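4.2 Gripper comparison on thin-walled objects

We compared two sets of finger plates on the same pair of arms. The first set, from Broris, has a flat inner face. The second, cut in our own shop and called Prekska here, has a shallow groove along the jaw. Both were run with the Sodumora controller at the same closing speed, and each was given 100 trials with plastic cups. The operator started every trial from the same arm pose and released the cup only after the wrist had stopped moving.
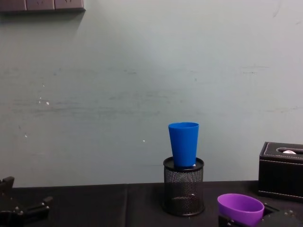 Figure 3. Cup placement task. A blue cup stands in the mesh pen holder; the purple cup is at the right gripper.

Thin cups are hard on a force limit tuned for solid parts. With the flat plates, the wall bent before the controller registered contact, and 13 trials ended with the cup turning in the jaws. The grooved plates turned the cup less often – but they were slower to let go, and the operator had to open them wider near other objects.

We also changed the controller's current limit between blocks. A limit of 200 mA was enough to lift a cup with either set. Higher values gave no gain and marked the rims. Scoring was done by Trevor Treloar from the recorded video, without access to the force logs.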